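Fifty Washes and a Zipper

Kevin Agudelo wears the same jacket every day from April till the leaves drop. The Cuervo, from Brostville outfit Werkanness. Waxed cotton, corduroy collar, five pockets, $279. He'd had his for two seasons when I borrowed one of my own to beat up.

First impressions. Stiff. Really stiff, like wearing a tent flap. The sleeves fight you for a week and then they quit fighting, and after that I stopped noticing the thing at all. Good sign in a work coat.
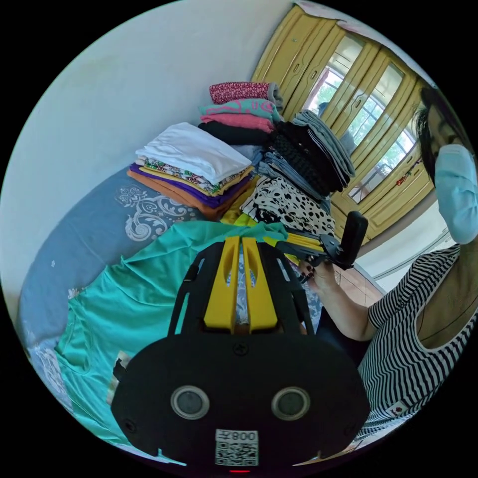 Black and white stripes, sleeveless.

Pockets next. The chest pair are deep enough for a phone and a tape measure, the hand pair are lined with brushed flannel, and the inside one is frankly too small for anyhting but a folded receipt. Agudelo keeps his fishing license in there. Fine.

Fit runs long in the arm. Size down if you're between sizes, unless you layer, in which case don't. I wore mine over a hoodie on the Andstead trail in steady rain and stayed dry to the waist. Below the waist, different story, not the jackets fault.
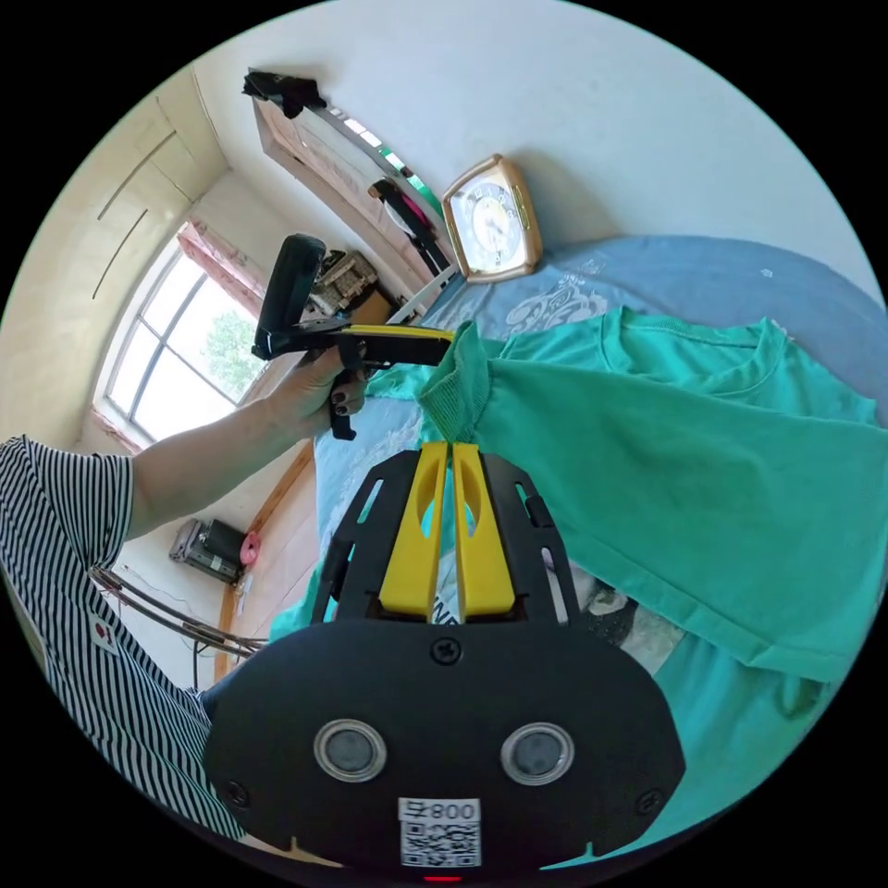
The zipper is the weak spot. Brass, two-way, handsome, and it snags on the storm flap maybe one pull in ten. Werkanness says a wider flap is coming. We'll see. The snaps over it hold well enough that I mostly skipped the zip.

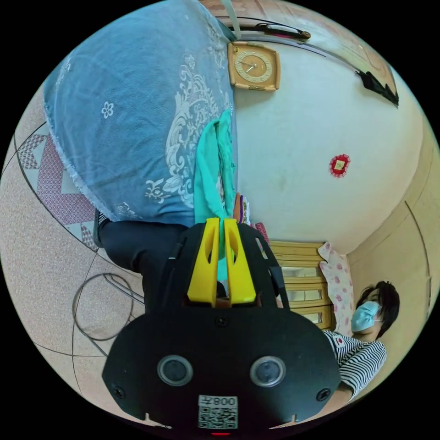
Care and repair

Cold water, sponge only, no detergent. Rewax once a year, more at the elbows. The company will do it for $50 and throw in a patch if you've torn something. Turnaround was slow when I tried it but the cuffs came back better than new.

Sizes S to XXL, in olive or rust. Get the olive.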